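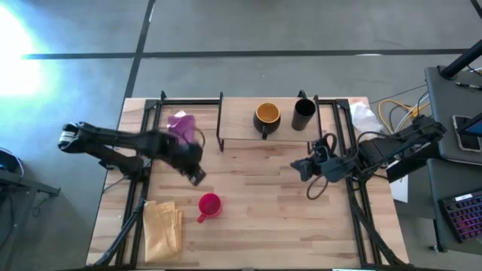
木质台面，灰色地面

Savari 海边度假屋 常见问题

房子能住多少人？
共 5 间卧室，其中 3 间带独立卫浴。二楼小客厅有一张沙发床，可以给孩子睡，需提前告知，我们会备好床品。

几点入住，几点退房？
下午四点以后入住，上午十点前退房。旺季前后两批客人衔接较紧，一般不能延迟退房。行李可以寄存在 Undari 街口的接待处，当天取走，不收费。

离海滩有多远？
从后院小门出去，沿木栈道步行约 5 分钟。栈道夜间有灯，十一点熄灭。

厨房里有什么？
冰箱、烤箱、洗碗机、电饭煲和一般餐具都有。油盐请自备，最近的超市是 Policarpio，开车过去很方便，晚上九点关门。

可以带宠物吗？
可以带一只小型犬，每次入住加收清洁费 158 元。猫和大型犬暂不接待。

押金怎么退？
押金在退房验房后原路退回。各家银行到账时间不同，超过一周没有收到，请把订单号发给我们。

订好以后能改日期吗？
入住前 31 天以上可免费改期一次，再次改期按新日期的房价补差额。11 月房屋检修，不接受预订。

怎么停车？
车库停两辆，门前还能停一辆。请不要占用隔壁 Dekow 公寓的车位，那边会拖车。

有无线网络吗？
有，全屋覆盖，密码贴在冰箱侧面。后院信号稍弱。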